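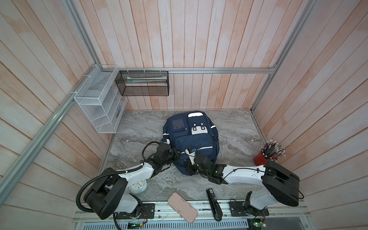
25 Jan 2020 – Feet, soup and the long way to Flarngate

So I did the Kevley loop again this morning, my third time since New Year's, and my legs are now propped up on the other kitchen chair with a bag of frozen corn on the left knee. It's the good kind of sore. I think it's the good kind of sore. Ask me tomorrow when I have to go down the stairs to get the paper.

For anyone who wandered in from somewhere else: I'm walking the Flarngate Trail in July. All 273 miles of it, end to end, on my own two feet, with a tent. I have never done anything like this. The longest walk I'd ever taken before last fall was the time my car died on the way back from the lake and I was too stubborn to call anybody. I signed up for the trail permit in November after a glass and a half of wine and then woke up the next day and found I still wanted to do it, so I figured that counted as a decision.

Anyway, today. I got up at five thirty, which felt heroic until I looked out and saw lights on in half the houses on my street. It was dark and really cold. I had oatmeal with raisins and the last of the brown sugar, filled the thermos, and drove out to the Kevley lot with the heater on my feet the whole way. There was one other car there and it had frost all over the windshield, so somebody had been out all night or had left it there for a week. I thought about that for a lot longer than it deserved.

The first couple of miles go up through the pines and it's the part I like least. You're cold, then you're hot, then you take the jacket off and you're cold again. I've been trying to start out a little underdressed, the way everybody on the trail forum says to, and I just can't make myself do it. I stand there in the parking lot in the wind and I think, no, I'm keeping the puffy one on! And then twenty minutes later I'm hopping around trying to stuff it away while my gloves fall in the mud. Every single time.

Once you get up on the ridge, though – oh, it was so pretty. There was fog down in the valley and the tops of the hills were sticking out of it like somebody had left them floating in the bath. I could hear the train but I couldn't see it. I stood there and drank half my coffee and ate one of the date bars from Hajji, the bakery next to the post office. If you live near one, get the date bars. They have something in them, maybe orange peel, maybe cardamom, and they don't turn into a brick when it's freezing out like every other bar I've tried. I bought four yesterday with the idea that they'd last through the week. There's one left.

Going down the back side was where the knee started up. It's the outside of it, right below the kneecap, and it only hurts going downhill. My sister-in-law says it's my hips. The man at the shoe store said it's my arches. I looked it up online and found out it could be any of 24 different things, so I closed the laptop and made toast. What does help is going slow and taking little short steps, kind of like you're walking across a kitchen floor in socks. I must look ridiculous. I passed two women with a spaniel and they were very nice about it.

The boot situation

I've been putting off writing about the boots since it makes me mad. I bought a pair of Lurents in December, the tall ones, and they were beautiful, and I wore them around the house with two pairs of socks like a good girl for two weeks. Then I took them up Kevley and got a blister on each heel the size of a quarter. I gave them another chance. More blisters, and one on my little toe, which has now given up the nail. (Sorry if you were eating.)

So they went back on Thursday's errands run – well, it was the day I did errands, I've lost track of the week – and I came home with a pair of low trail shoes instead, a half size bigger and a lot uglier. They're a sort of mustard color with purple laces. I wore them today for the first time and I have nothing to report. No hot spots, no rubbing, no toe jamming on the way down. My feet got wet in the creek and then they were mostly dry again by the time I was back at the car. I'm almost annoyed, considering how much I'd talked myself into the tall ones. I wanted to look like a person who hikes! I guess I'll look like a person who coaches middle school track.

Weight, and the things I don't want to leave behind

The evening project right now is weight. I've been putting everything on the kitchen scale and writing it down in the back of my recipe notebook, in between my grandmother's pickled beets and a lemon cake I've never made. It's a little addictive. The tent is fine. The sleeping bag is heavier than I'd like but it was a present, and it's warm, and I'm not spending that kind of money to save a few ounces. My cook pot was too big, so I swapped it for the little one I use for boiling eggs.

What's hard is the small stuff. I had a whole pile of it on the bed on Sunday-dinner night: a paperback, a deck of cards, a real towel, my good hairbrush, a tin of hand cream, a second flashlight in case the first flashlight has a problem. I know perfectly well I don't need a second flashlight. I've also met me in the dark, and I'm keeping it. The paperback's been sliced in half with a bread knife and I'll mail the second part to myself at the post office at the halfway point. I felt like a criminal doing it. My mother taught school for years and if she'd seen me she'd have left the room.

The hairbrush is out. The hand cream is going in a contact lens case. The towel is now a dishcloth. That leaves the food, and food is what weighs the most by far, so I've been drying everything in sight. This week it was soup.

Soup leather, a review

You make a thick soup, thicker than you'd want to eat, then run it through the blender and spread it out thin on the trays and dry it overnight on low. In the morning you've got a big bendy sheet of soup. You tear it up, put it in a bag, and on the trail you pour boiling water over it and wait.

Split pea came out great. I tried it for lunch yesterday in the same plastic mug I'll be carrying and I'd have eaten a second one if I'd had it. Tomato was okay, a bit sharp, and I think it needs sugar. The chicken noodle I do not wish to discuss. The noodles went through the blender too, since I wasn't thinking, and it dried into something like a placemat and came back to life as paste. The dog from next door wouldn't touch it either, and I've seen that dog eat a glove.

Next up is black bean, and I want to try a curry with the lentils that have been in the cupboard since we moved in. If anybody has a way to dry potatoes without them going gray, please write to me. I've tried the lemon juice trick. It gave me gray potatoes that tasted like lemon.

Money, while I'm being so open

I set myself a limit of 1000 dollars for the whole thing, permit and bus ticket and food and all, and I've spent over 50 of that on socks. Socks! They are very nice socks. I've got them in a drawer by themselves. The store took the Lurents back in full, thank goodness, so the trail shoes came out of that with a bit left over, and the bit left over is going toward a rain jacket that keeps rain out, unlike the one I have, which seems to invite it in and give it a seat.

I did also drop a little on the map set from the trail association. You can get it all on your phone now, and I will, but I like a paper map. I've got the first three sheets taped up in the hallway and I put a pencil dot everywhere there's water. I stop and read it on the way to the bathroom. There's a stretch in the middle called Lower Parsnip that I'm already a little in love with, just from the name, and then a section right after it with so many contour lines squashed together it looks like somebody dropped a hair on the page. I try not to look at that one before bed.

What's left of the evening: the corn has thawed, so it's either back in the freezer or it's dinner. Probably dinner. I need to wash the mud off the new shoes, wipe out the thermos and call the bus company about whether they stop at the north trailhead on holidays, since their website says yes on one page and no on another. And I promised myself I'd do the knee exercises, the ones where you step down off the bottom stair slowly, ten on each side. I did them two nights in a row last week, then skipped one, then skipped some more.

If the weather holds I'm going back up Kevley midweek, with the tent and a couple of bags of rice in there for weight. I'll try leaving the lot without the puffy jacket on. I'll put the gloves in a pocket with a zipper this time, and I'm getting more date bars on the way.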